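2025-12-24

Last entry before the break, and I'm mostly writing it so that January me doesn't have to work out what December me was playing at.

The walnut ink is finally behaving! Batch four is the one Rin and I started from the bag of husks Walter Villanueva left on my chair (no note, just husks, slightly damp). We simmered 200 g of them in rainwater, let it sit overnight, then strained through an old pillowcase and cooked it down again. First three batches were either tea or tar. This one came off the brush a proper warm brown and stayed put when I dragged a wet finger over it after lunch. I did a little dance. Sadao pretended not to see.

What changed, as far as I can tell: less heat and more patience, and the gum arabic went in at the end while the pot was only just warm. In batch three I tipped it in on the boil and got those horrible stringy lumps. Rin thinks the rainwater matters too, but we changed both at once like a pair of idiots, so who knows. Batch five should be tap water, everything else the same.

Papers tried so far:

- the Isard 300 gsm, cold pressed - lovely, soaks evenly, dries a shade lighter than you expect
- the cheap Dravitz pad - feathers like mad, fine for labels and shopping lists
- offcuts of the Fuentealba stuff Golshifteh brought back - gorgeous edges, but there are only a few sheets left so HANDS OFF until we have a final recipe

Golshifteh wants to use the ink for the title pages of the little book, and I'm all for it, but I'd like to see how it fades first. I've taped a strip to the south window with half of it under black card. Please don't tidy it away! Takeshi, I am looking at you, you did this with the madder strip and I still haven't got over it.
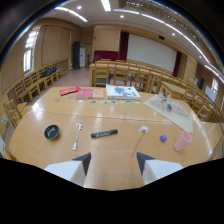 Long table: bowl, spoon, black marker.

Oak gall next. Sadao has 40 g of galls crushed and soaking in the blue-lidded jar on the top shelf, and it already smells like a pub cellar. He reckons 10 days before it's worth adding the iron. I said a week, he gave me the look, so 10 days it is. The pot for iron inks is the dented one and ONLY the dented one. I found a rusty ring in the walnut pot yesterday and had to scrub it for ages, and I'm still not sure I trust it.

Oh, and mould. Batch two has grown a grey hat. It was only ever a weak one so I've poured it away, but it means a clove in every jar from now on, and lids wiped before they go back on. Batch four has its clove and is in the fridge door behind the mustard - clearly marked, please nobody put it on a sausage.

To do when we're back: order more gum arabic from Ralard (the powder this time, the lumps take forever to dissolve), cut a few new reed pens, ask Walter where that tree is and whether he's allowed to be picking up under it. And check the window strip. I'm guessing it'll hold, but Rin has bet me a packet of biscuits that it goes yellow.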